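Can a robot do the washing up yet? Ask again later, says Riltcombe engineer

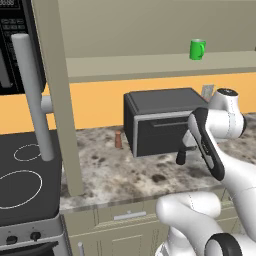

Not at my house it can't, was how one reader, Skando, answered when we asked online who would trust a machine with the kitchen. Would spend longer clearing up after it than doing the job. Fair enough. So we put that to an engineer at Clurus, the small firm in Riltcombe that trains robot arms for kitchens, mostly in simulation. She asked us not to use her name. Twenty minutes on the phone, kettle going in the background.

Her first answer was short. "No. Not yet. Not the way people mean it."

And what do people mean? "They mean you go out, you come back, it's done. Mugs away, sides wiped, toast crumbs gone. We can do bits of that. One bit at a time, in a kitchen it knows."

The bits are better than they were. Picking a mug off a shelf and setting it down on the counter, in simulation, comes off 84 times in a hundred now. In the spring it was 60. She is pleased with that and also isn't. "Would you keep a waiter who dropped the other sixteen?"

Doors are worse. Microwaves, ovens, anything with a handle you have to pull in a curve. The arm pulls straight, the door wants to swing, everything stops. Drawers are easier – straight in, straight out.

Why practise in a made-up kitchen at all? Cost, mainly. "I can break a thousand mugs before lunch and there's no sweeping." The team has 103 kitchen layouts to choose from, with the cupboards and worktops swapped about so the arm doesnt just learn one room by heart. Then comes the real one, a test kitchen at the back of the building, and the numbers drop. How far? She wouldn't say. "Far enough that we go quiet for a bit."

Shop floors may get there sooner. Clurus has had 3 visits from Bednárik, the supermarket supplier, about filling shelves at night. Same tins, same shelf, no toddlers. "That I beleive in. Give it a couple of years." Reaching past one jar to get at another is still a headache, mind.

And wiping down? A long pause. Wiping is hard, she said, as you have to press, but not too much, and know when to stop. "My kids can't do it either."

Would she have one at home? "To fetch things, yes. I'd hide the good glasses."

She had to go then, a test run was due at four.

Related
Self-checkouts: why the queue is still there
We tried a robot mower on a wet lawn
What goes on in a warehouse at 2am
Riltcombe repair shop to stay open through November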